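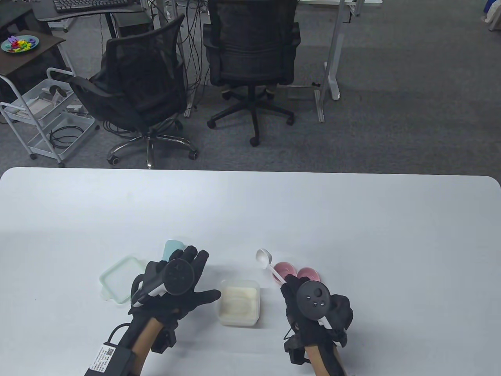
The Husteck Institute studies arms control and the verification of disarmament agreements. It was founded in Jisia by former treaty negotiators and now has 25 research staff in 4 offices. Our work covers stockpile declarations, export licensing and the rules for on-site inspection. The Institute accepts no funding from manufacturers of weapons.

Our library in Pons holds 841 treaty texts and is open to visiting scholars by appointment. The Grikden Papers, our series on regional security, are published each December.

612 shares
4 comments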